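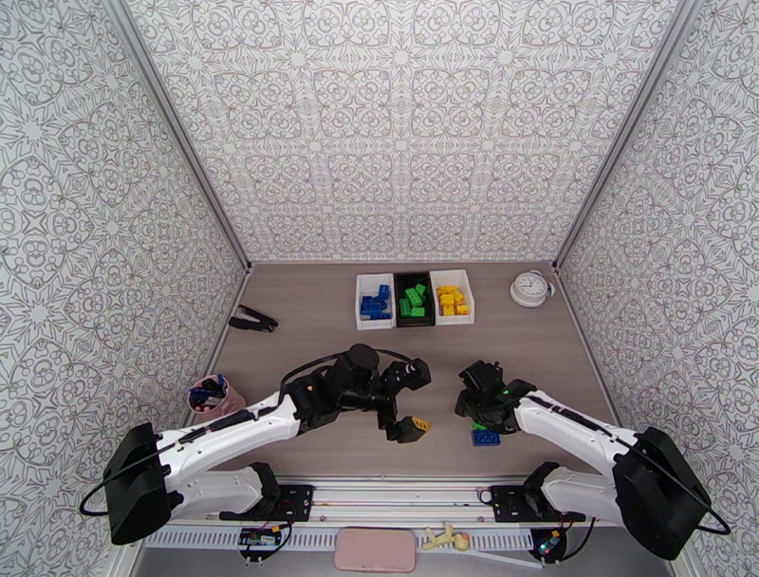 Chapter 6
Sorting and Storing Small Parts

Reading time: 4 minutes

A store of small parts works when a person who did not set it up can find a part and put it back. This chapter deals with the rules used to divide parts into groups, the size of the containers, and the labels. Stock counts are covered in Chapter 7.

6.1 Choosing a key

The property by which parts are divided is called the key. Common keys are color, size, shape and use. A key should be readable at a glance and should give the same result for every worker. Color meets both conditions but fails when one color covers many different parts. Shape is slower to read and holds up better as the stock grows.

The Mutura repair shop kept 833 parts under a single key, color, until March. Safta Jitaru, who ran the parts desk, timed 37 requests and found that most of the delay came after the right container had been reached. A second key, length, was then added inside each color group. 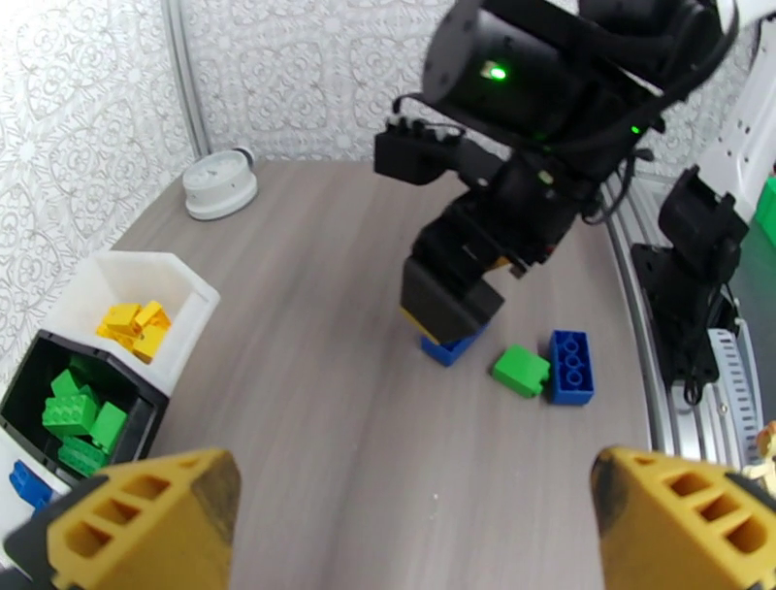

When should a second key be added?
When searching inside a container takes longer than walking to it. At that point more containers under the first key will not help.

6.2 Container size

A container is filled to two thirds at most. Small parts settle, and a full container spills when a hand goes in. Shallow containers suit parts picked one at a time - deep ones suit parts taken by the scoop. A store of 4000 parts or more normally needs both.

6.3 Labels

The label names the key first and the part second. It goes on the container and again on the shelf, so that an empty place can still be read.

Comments

Celina Krawczyk: Table 6.2 is missing from this version.

Vasilică Ardeleanu: Two thirds is too much for washers. We use half.

Catinca Moldovan: Is the answer key for exercise 4 on page 103 still posted?

© Clevodico Textbooks | Contact | Back to top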